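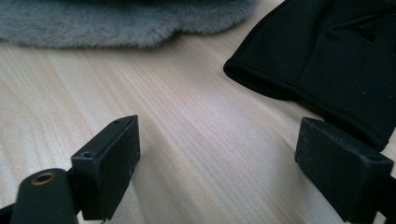

Pale wooden tabletop, 3 May 2023.

OK, sourdough crackers, batch whatever-we're-on-now. Kirsten wanted the notes written up properly before she takes over the oven, so I'm doing it while the last tray cools (and eating the broken ones, sorry Kirsten).

Short version: the rye ones are finally good! The plain ones still puff up like little pillows and I'm still cross about it.

Starter was the Nuttall jar, fed last night and again first thing. It smelled of green apples and had gone past its peak, and for crackers I've stopped caring. Discard is fine. Darren swears he can taste the difference and keeps offering to do a blind test, so Darren, consider this me saying yes, bring your own blindfold.

Rye dough: 100 g discard, a good fistful of the dark rye from Braritz, olive oil, salt, caraway. I forgot to weigh the rye (I know, I know) but the dough should feel like modeling clay and come off the bowl clean. Rested it in the fridge through lunch. Rolled it between two sheets of parchment until I could see the pencil line through it, and then gave it one more pass, which I think is where I was going wrong before. Everything I made last month was too thick. They browned at the edges and stayed leathery in the middle, and Judit was very polite about them.

Plain dough: same thing with white flour and butter. Docked it with a fork, brushed it with water, salt on top. Pillows again. Sandra thinks I'm not docking nearly enough, and she's probably right, she has a roller with spikes on it at home and says she'll bring it in. Could also be the butter being too soft when it went in. I'd like to change just the docking next time and leave the butter alone, otherwise we'll never know.

Oven: the back left corner runs hot, still. Turn the tray at 9 minutes, don't wait until it smells toasty or that corner is already gone. Dennis has a spare thermometer he's lending us.

Seeds! Sesame stuck fine with plain water. Poppy went absolutely everywhere and I'll be finding it in my sleeves until summer.

To do:
Spiked roller (Sandra)
More caraway, we're down to dust
Try the rye with the Undis salt, coarse one
Label the tins, Kirsten opened the wrong one twice
Ask Judit if she wants the rye ones for her lunch thing in May or if she's gone off the whole idea

Tin with the blue lid is rye, leave me a few please.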